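Week 10 handout: gripper width from wrist-view images

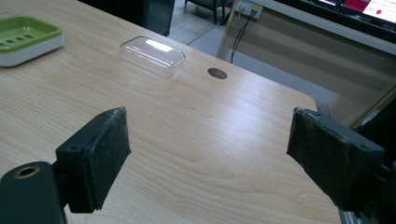

**Why not read the gap straight off the motor encoder?**
On a hand-held gripper there is no motor, so the opening has to be recovered from the image or from a separate sensor.

## Pipeline

1. Undistort using the calibration file in `hollis/config`.
2. Mask everything outside the two finger regions.
3. Locate the inner edge of each finger.
4. Convert pixel separation to millimetres with the lookup table.
5. Filter.

Step 3 is where most of last year's submissions lost marks. A plain gradient threshold assumes a clean, dark pad against a lighter background. Scuffed rubber or paint gives false edges inside the pad, and glare on a bench top gives false edges outside it. Fit a line to the candidate points with RANSAC and reject any fit more than 15 degrees from the calibrated finger angle.

## Transparent objects

Clear plastic returns little usable depth. Grivia's default segmenter tends to label the highlight and miss the walls. For planning, grow the mask by 13 pixels and treat the result as occupied.

## Lab task (Tuesday)

Work in pairs. Run the Cunden replay node at 10 Hz and log `width_raw` and `width_filt`. Plot both on one axis and comment on the filter's behaviour during fast closing. Maximum 2 pages, vector plots only.

Questions on the filter to Hidayah Harahap; licence problems with Grivia to Corey Maihi.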